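Unit 3: Storing and Labeling Dry Goods in the Small Food Business

Course 134, Introduction to Food Retail
Instructor: Tài Đàm
Laboratory supervisor: Sơn Cù

Reading before class: Bhattacharjee course reader, section 19. The laboratory session meets on Tuesday in the Prircombe teaching kitchen.

1. Shelf life of flour, grains and legumes

Dry goods keep well when moisture, heat, light and air are controlled. White flour has had most of its bran and germ removed and therefore contains little oil. Whole-grain flour retains the germ, and its oils turn rancid over time. Students should be able to explain why two flours packed on the same day may carry different best-by dates.

Dried beans remain safe for long periods in a sealed container, although older beans take longer to cook and may never soften fully.

2. Stock rotation

The usual rule is first in, first out. New stock goes behind old stock, and the date of receipt is written on every case. Once a case has been opened, its contents are moved to a lidded container and the original lot number is copied onto the new label – this step is often missed, and without it a recall cannot be carried out properly.

The Zuvov worksheet follows one lot of rolled oats, number 2504, from delivery to sale. Complete the first page before the laboratory session.

3. Ingredient lists

Ingredients are listed in descending order by weight. Where an ingredient is itself made of several ingredients, such as a seasoning blend, its components are normally given in parentheses. Allergens must be declared clearly, and staff should not rely on memory when a customer asks.

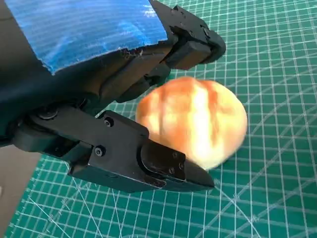
Is a product unsafe to eat once its best-by date has passed?
In most cases the best-by date refers to quality. A dry product that has been stored correctly may still be sound after that date, but it should be checked for odor, insects and damaged packaging.

4. Assignment

Draft a label for a three-ingredient soup mix, using the Nadov template. Submit the draft to Sơn Cù at the start of the next laboratory session.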